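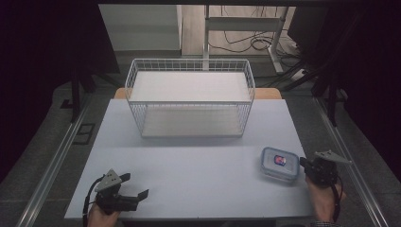
Dorndale Baskets and Boxes: read me first

By the Dorndale sorting table
16/12/2018

Welcome, and thank you for taking the trouble to open this file before the others. It explains what is in the Dorndale set, how the things in it were chosen, what the words in the label sheet mean, and where we know it to be weak. If you only want to get going, the section called "Getting started" will do, but please come back for "Known gaps" before you build anything on top of it.

## What the set is about

Dorndale is a collection of short table-top tidying sessions. Small household things are put into containers, containers are put into baskets or on shelves, and sometimes it all comes out again. There are 1136 sessions in the present release, divided between four activities:

- boxing (a small item goes into a lidded container)
- basketing (a container or a loose item goes into a basket)
- shelving (an item goes on the upper panel of a basket or on a low shelf)
- unpacking (any of the others in the opposite direction)

We began with tidying for the very ordinary reason that everybody has to do it, and that a great deal of patience goes into it which never gets written down. Anyone who has tried to fit one more tub into a basket under a shelf panel will know that the order you do things in matters a good deal more than it ought to.

## The things on the table

### Baskets

Most sessions use a rectangular basket of white wire mesh, with one white panel across the top opening as a shelf and another for the floor. We grew very fond of this sort. The mesh lets you see what is on the floor panel without lifting anything, though the thin wires cross in front of whatever is behind them, and white wire against a white panel is quite hard on the eyes by the end of an afternoon. In the label sheet the upper panel is always `shelf` and the lower one always `floor`, even in sessions where the shelf has been lifted off and laid to one side. If it is off, the column `shelf_on` says `no`.

Please don't use `tray` for the floor panel. An early draft of the labels did, and it led to a long muddle with the baking trays in the Curness set — we are still finding stray ones.

### Containers

The containers are food tubs, for the most part small and of clear plastic with a see-through lid. They are labelled by shape (`round`, `square`, `rounded_rectangle`) and by whether the lid is on at the start. A lid that is resting on the tub without being pressed down counts as on. We went back and forth over that one and settled on the simpler rule, as a lid pressed home and a lid just sitting there can look very much alike from above.

### Small items

There are 152 small items in the drawer. Each has a number and up to two colour words, and we kept the colour words plain: red, dark blue, green, yellow, white and so forth. An item that is red and dark blue is written `red+dark_blue`, with whichever colour covers more of it going first. When an item is inside a closed tub the item label still applies, and `seen_through_lid` is set to `yes`. We left out anything sharp, anything that rolls too readily and anything we would be sorry to lose.

### The table

The working top is a very pale, matte board laid on a wooden table, and there is a faint seam running across it from left to right. We made use of the seam: everything behind it is `back`, everything in front is `front`. Baskets nearly always start at the back and containers at the front. Something lying across the seam is given to whichever side holds most of it. Left and right are always as they would be to a person sitting at the near edge of the table.

## How a session is laid out in the files

Each session has its own folder, and the folder name begins with the activity. Inside you will find:

```
labels.csv one line for each thing on the table
steps.txt the tidying written out in plain sentences
notes.txt anything odd (often empty)
```

The `steps.txt` files are our favourite part. They are written the way you might tell a friend over the telephone, for instance "pick up the tub by its short sides, bring it over to the basket, tip it a little to clear the shelf". Spelling has been tidied, but otherwise we left people's own wording alone, so one writer's "tub" is another's "box" and you will want to allow for both.

## Getting started

1. Read `contents.csv`, which lists every session with its activity.
2. Pick a basketing session and read its `steps.txt` from beginning to end.
3. Open `labels.csv` beside it and match the words to the lines.
4. Try an unpacking session next. They are shorter and rather easier to follow.

There is a starter folder of 16 sessions if you would like to look round before copying the lot. It has all four activities in it.

## Known gaps

Clear tubs are over-represented. They were what we had in the cupboard, and the 395 boxing sessions lean on them heavily. If your own containers are solid-coloured, expect the `seen_through_lid` column to be of little help.

Nearly all the baskets are white, and so is much else. The Zuccaro sessions, added in April, brought in a few woven ones, but the handles on those were never labelled properly and we would suggest leaving them alone for now.

The colour words are coarse. "Dark blue" covers everything from navy to something one of us insists is purple.

Nothing in the set is heavy, wet or breakable, so please don't take it as a guide to packing a kitchen for a house move.

## Using it and passing it on

You may use and share Dorndale for study and teaching. Do keep this file with it, and if you alter the labels, say so in a line at the top so the next person isn't left puzzling. Corrections are very welcome through the Trusero page, and it helps enormously if you give the folder name and the line you think is wrong — a bare "the baskets are off" has us going through the whole lot with a pot of tea.

Last updated: 16 sessions relabelled, shelf column corrected

Related items
- Curness: baking trays and cooling racks
- Zuccaro: woven baskets (handles unlabelled)
- Trusero: how to send in a correction
- Dorndale: list of small items by number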